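Domestic Objects: a short course
Handout 5 - Small stands, trays and things with pegs
Last updated: October
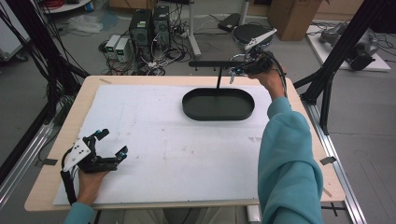

Last week we did drawers, and I am told some of you went home and emptied one. Good. This week is the opposite problem: the object that keeps everything in plain sight and so has no excuse for tangles.

A stand with a bar across the top and a tray at its foot does two jobs. Long things hang from the pegs. Small things go in the tray, where they breed. In the Navarro survey of hallway tables (reading pack, p. 14), the tray was full in 79 homes and the pegs were mostly bare. Salazar calls this "the pull of the flat surface", and spends a whole chapter on it.

Points to revise:
- Hang from the far ends first, then work inwards.
- One item per peg. Two is a knot.
- A raised rim stops things rolling off. It does not stop you adding more.
- Put the stand near the back of the table, or a sleeve will find it.

For Saturday: read Rogelio Salazar, chapter 2, and bring one necklace or chain you have given up on. Ana has the spare pliers.

Filed under: Course notes > Household > Storage
Carnanberg Evening Classes, Flarnau Annexe | Contact the office | Back to top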